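Die letzte Fähre nach Vasska

Zehn vor neun. Nelli rannte. Der Koffer sprang über die Fugen, ein Rad war schon in Jarstead abgegangen, egal, weiter. Am Kai nur noch Licht aus dem Kartenhäuschen.

»Ist zu«, sagte der Mann hinter der Scheibe. Juntunen stand auf dem Schild.

»Das Schiff liegt doch noch da.«

»Liegt da. Ist aber zu.«

Sie legte den Brief auf den Tresen. Zerknittert, zweimal nass geworden. Lempis Schrift, schräg wie immer. Komm, bevor sie das Haus ausräumen. Mehr nicht. Keine Unterschrift, kein Gruß. Elf Jahre Funkstille und dann das.

Juntunen las. Las nochmal. Kratzte sich am Hals.

»Die Vuorinen? Oben am Hang?«

»Meine Tante.«

»Hm.«

Draußen das Horn. Einmal lang. Nelli merkte, das sie die Luft anhielt.
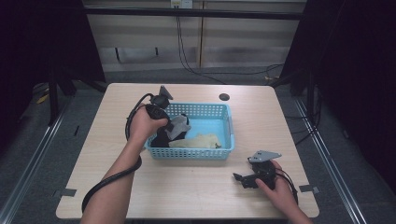 »80«, sagte er. »Bar.«

Sie hatte 80. Genau 80, und dann nichts mehr für drüben, kein Bus, kein Kaffee. Sie schob die Scheine durch. Er riss eine Karte ab, Nummer 549, und zeigte mit dem Kinn zum Steg. Lauf.

Sie lief. Planken, Diesel, Wind. Einer zog schon am Tau, ein Junger mit Mütze, der schrie irgendwas. Den Koffer warf sie einfach rüber. Dann sich selbst. Knie aufgeschlagen, Strumpf hin.

»Sie sind ja verrückt«, sagte der Junge.

»Wie lange bis Vasska?«

»Zwei Stunden. Bei dem Wetter drei.«

Sie setzte sich auf die Bank am Heck, die Karte noch in der Faust. Jarstead wurde kleiner. Erst die Kräne, dann die Kirche, dann blos noch das Licht vom Häuschen, und das ging auch aus.

Oben am Hang, hatte er gesagt. Also wohnte sie noch da.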